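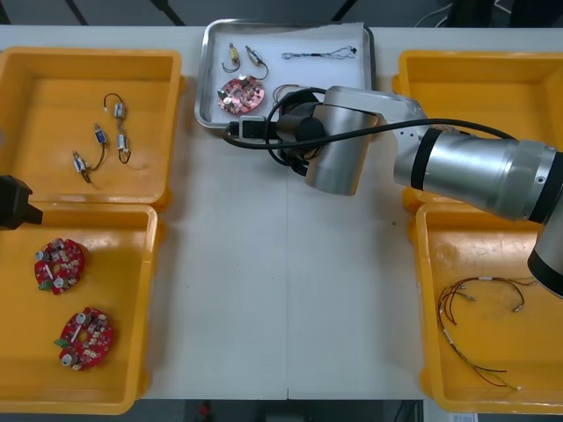
Ramesh Shukla wrote back to the invitation to say that he would come along if somebody could explain to him why a machine needs to be shown the same dull job hundreds of times, when his nephew picked it up in an afternoon. I have kept his message at the top of my notes, and I'd like to spend most of our time together on it, as it's the best question I have been sent all year and I suspect quite a few of you came in with something like it in your heads.

(Leave the picture up while people find their seats. Start talking once the door is shut.)

So, good afternoon, and thank you for giving up the warm end of a Tuesday to listen to me talk about sorting small parts. My part of the Dunbar project is the gathering of examples. I don't write the learning code and I would be a poor person to ask about it, though I'll try. What I do is set out the table, work the arms, decide what counts as a good go and what doesn't, and keep the records straight so that the people who do write the code can trust what they are given.

The job on the screen is one we call Lutetti. All our jobs have names, because "the one with the bins" stopped being any use fairly early on. The parts are solenoids with their leads on, round circuit boards, and wiring. There are yellow bins to either side and a steel tray at the top with a sheet of paper in it. The arm has to bring parts of each kind together on the tray, laid so that a person can see at a glance what is there and pick up any of it without a struggle. If you have ever made up kits for an assembly bench you will know the work. It is easy, and it is tiring in the way that easy things are when there are a great many of them.

(Pause. Ask who has done kitting by hand. There are usually a few, and they are usually pleased to be asked.)

Now, Ramesh's nephew. When he sat down to learn the job he already knew what a wire was. He knew that if you pull one end of a tangle the rest tends to come along with it, and that a thing with two leads hanging off it will not lie flat the way a coin does. He had been collecting examples since he was in a high chair, throwing spoons on the floor. Our system starts with very little of that. It has pictures, it has the positions of the arm and the gripper, and it has a record of what a patient human did next. From those it has to work out what to do when the table looks a bit different from any table it has met, and the table always looks a bit different.

So we sit a person at the controls and they do the job, and everything is kept. One go from beginning to end is what we call an episode. For Lutetti we have 2,937 of them at the moment, and I will tell you what I tell everybody, that the number on its own is worth very little. I would like you to remember what is inside the number.

(Next section: wires. Slow down here, I always rush it.)

Let me talk about the wires, because they are where the learning goes wrong and so they are where the gathering has to be most careful. A circuit board is a kind thing to pick up. It is stiff, it has an edge, and these ones are rings, so there is a hole in the middle that can tempt an operator into all sorts of clever grips. A solenoid is nearly as kind, until you notice that its leads curl off in whatever direction they please. In one bin you can have one looping upwards and another trailing down, and a grip that was perfect on the first will catch the lead of the second and bring it out swinging.

Then there are the bundles. A bundle of thin wires with little connectors on the ends has no proper shape at all. It has a shape for now. You put the fingers in, you close them, and you have chosen some of it. In our early sessions the operators would go in, get three strands, see the rest sliding back, and quietly open up and try again. And in those early sessions we threw those goes away, because they looked untidy. We kept the ones where the bundle came up sweetly first time.

You can probably guess what we taught the machine. We taught it that bundles come up sweetly first time. When one didn't, it carried on to the tray with next to nothing in its fingers and put next to nothing down, with great confidence. I was rather fond of it for that, but it was our fault entirely.

We went back and gathered 198 episodes which were about recovery and very little else. The operator was asked to begin from a bad grip, or with a lead already caught, and to put things right in an ordinary, unhurried way. No heroics. I can't tell you that those episodes fixed everything, and my colleagues would throw things if I did, but the habit of carrying nothing to the tray became a good deal rarer, and the behaviour became much nicer to watch. It looks at its own fingers now, if you'll forgive me putting it like that.

(Someone will ask here whether it "knows" it has dropped something. Say that we'll come to it, and then do come to it. I forgot at Orotel and was told so.)

The next thing I want to say is about laying out the table, which sounds like the least of it and takes up more of my day than anything. Between episodes somebody has to put the parts back. If that somebody is me, and it is four o'clock, I will put them back the way I put them back last time. I have a favourite corner for the boards. I didn't know I had one until a colleague laid a week's worth of starting pictures over each other and there it was, a great dark smudge where I always put the boards, and hardly a mark anywhere else in the bin.

So now we have cards. Before each reset you turn over a card and it gives you a rough idea of the arrangement – boards apart, boards touching, leads inward, bundle spread out, bundle gathered up – and you do that, and you don't improve on it. People do like to improve on it. They straighten things. I've had to have a gentle word with some very tidy people, and I count myself among them.

We also change what the arm meets on the tray. Sometimes it starts with the tray bare, and sometimes there are parts on it before it begins, so that it has to find a free patch of paper and not set a harness down across a board. For a long while every episode began with a bare tray and we only noticed when the system was asked to carry on with a half-finished one and didn't seem to have any idea where to put anything.

(Drink some water.)

Now for the operators themselves. We have 8 people who work the arms, and each has a style, as plain as handwriting. One comes down on a part from straight above every time. Another slides in from the side, low, like somebody getting a biscuit out of a tin at night. Both are good, and both get the part. At the start I wanted everybody to do it the same way, and I wrote a four-page guide, and it made them all slower and crosser. These days the guide is half a page. It says where parts should finish, what must never be squeezed, and when to stop. The rest is left to the person, and the only thing we check is that no single style swamps the others for any one kind of part.

What we do insist on is pace. A tired operator pauses in odd places, with the gripper hanging over the tray while they think about their tea, and the system learns the pause. It really does. We had a spell in December where it would travel to the tray, stop for a good long moment for no reason that anyone could see, and then carry on. We found the same pause in the late sessions. So nobody works the arms for more than forty minutes at a stretch, and we sweep out the long stops before anything is handed over.

I promised to come back to whether it knows that it has dropped something. What I can tell you is that each episode is labelled afterwards by a person who wasn't at the controls. They mark where a grip was lost, where it was got back, and whether the tray at the end would do. A second person then goes over 100 of those episodes from each batch, and where the two don't agree they sit down together with a pot of coffee. Most of the disagreements are over wires, naturally, and whether a bundle with one strand hanging over the rim of the tray has been delivered or not. We now say that it hasn't. Whether all this adds up to knowing, I leave to you and the philosophers, but it does mean that a lost grip is something the system has been shown, many times, with a mark beside it.

(If time is short, skip the next bit and go to questions.)

The people at Dimine asked whether they could take our Lutetti episodes and use them for their own bench, with their own parts and a deeper tray. My answer was yes, and please gather some of your own as well, even a small batch, even badly at first. Ours will carry you a fair way. They won't know about the lip on your tray, or the one connector that sticks to everything. Send somebody to sit with us for a day before you begin, and bring a bag of your worst parts along.

And Ramesh, if you did come, find me at the break. I'd like to hear how your nephew deals with the bundles.

(Questions. Repeat each one into the microphone before answering. Cards and the half-page guide are on the side table for anyone who wants a copy.)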